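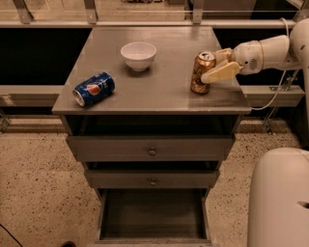 Stako is a method for training robots to carry out household tidying tasks that involve both loose objects and furniture. It was first described in August and released in revised form in November 2021 by the Plindis laboratory.

Method

The method divides a task into short stages, such as grasping a drinks can on top of a cabinet or moving it to an open drawer. Each stage is learned from recordings of a person guiding the arm. A separate model, named Wolance, decides when one stage has ended and the next may begin - a decision that earlier systems left to a fixed timer.

The training set contains 1,838 recordings, each lasting up to 30 seconds. Cans are presented both upright and on their sides, as the two positions call for different approaches by the gripper.

Results

In the published trials, Stako was compared with 2 earlier methods and completed more tasks than either. Most failures occurred when a can slipped during lifting. Performance also fell when a drawer was only partly open.

Related work

The Huỳnh method uses a similar division into stages but requires each one to be labelled by hand.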